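Pomurix Bench Cell
Simulated arm, table and cabinet for household chore testing

Overview
Can a robot arm put the dishes away yet? Most of the time, no. Opening a cabinet, pulling a drawer and closing it again are still hard for a machine that does well on a fixed line. The Pomurix Bench Cell from Vundesow lets a team work on those jobs in software before buying hardware.

The cell loads as a complete room with one black arm on a green mounting block, a table and a tall cabinet.
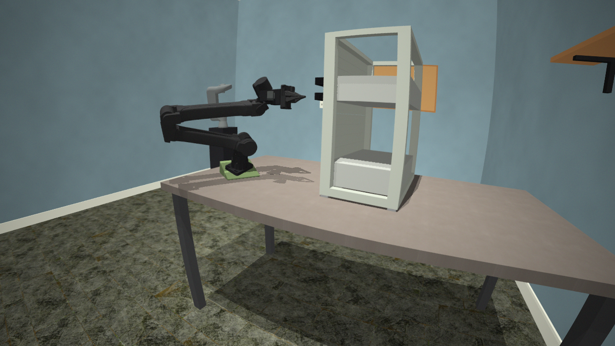
Bench Cell, side view, gripper short of the cabinet.

What you can test
Reaching, lining up with a front, pulling and pushing. Each task can be run with the same start position every time, or with the cabinet shifted and turned by a set amount. We suggest beginning with the fixed start. Policies that look good there often fail once the cabinet has moved by the width of a finger.

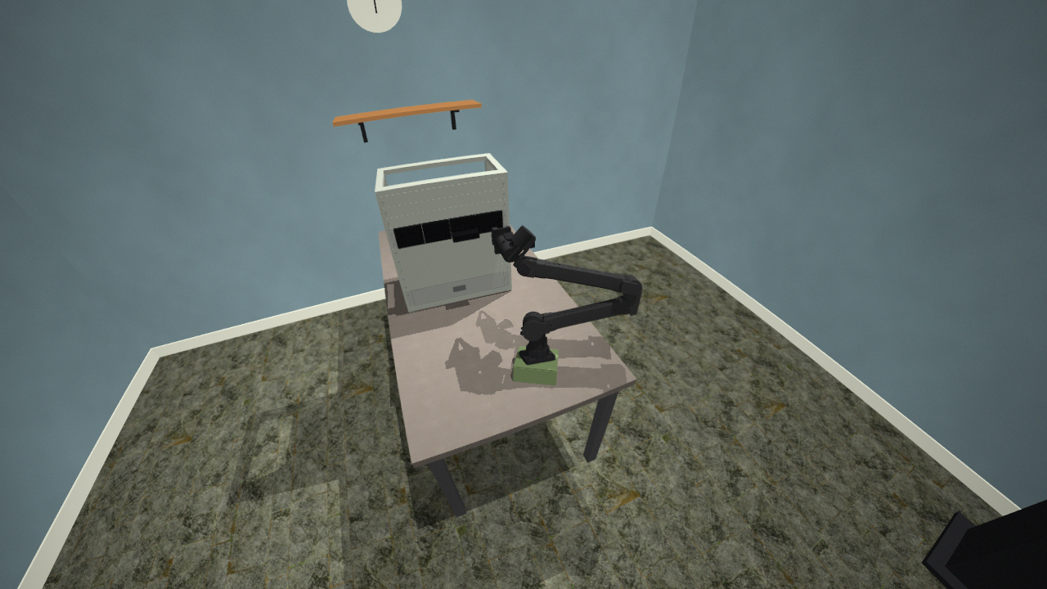 Handles are the usual trouble spot. A person finds one by feel and corrects without thinking. An arm has to get there from camera images and joint readings, and a small error leaves the fingers beside the handle or pressed against a panel. The cell logs contact force and joint angles at every step, so a missed grasp can be told apart from a slip. 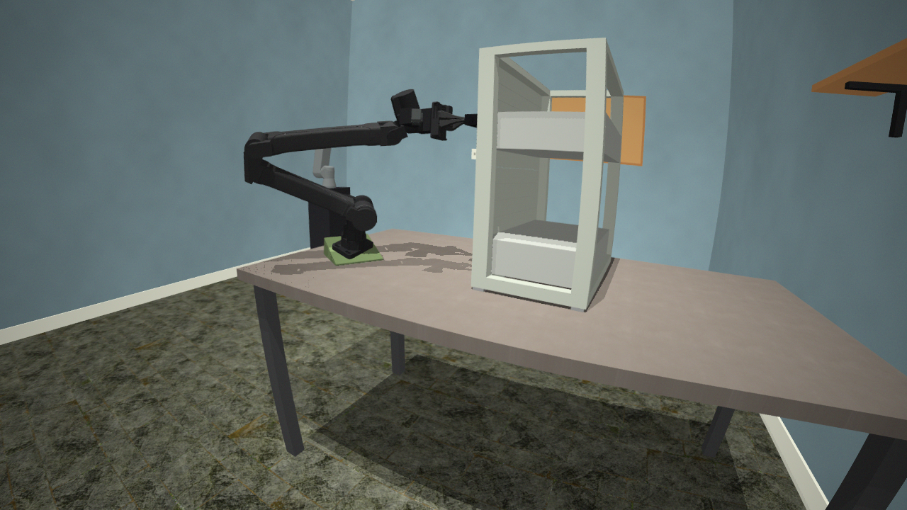

Camera views are set in the scene file. The side view is better for judging distance to the cabinet, and the high view shows more of the tabletop. Both can be recorded in one run. Room lighting and shadows can be changed or switched off. 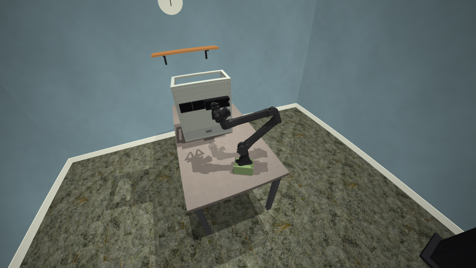 Is it ready for real kitchens?
No. In our own trials of 300 runs with the Greroner starter policy, results were good enough to compare methods and too uneven to leave an arm alone in a home. Shop-floor cabinets with fixed positions are a nearer goal.

Included
Scene files for 4 chore tasks
100 recorded demonstrations
Greroner starter policy
Sequeira log viewer, single seat
Over 2,000 cabinet start positions

Updates
The next task pack is planned for September. Current license holders get it at no charge. Support requests sent after noon on Friday are answered the following week.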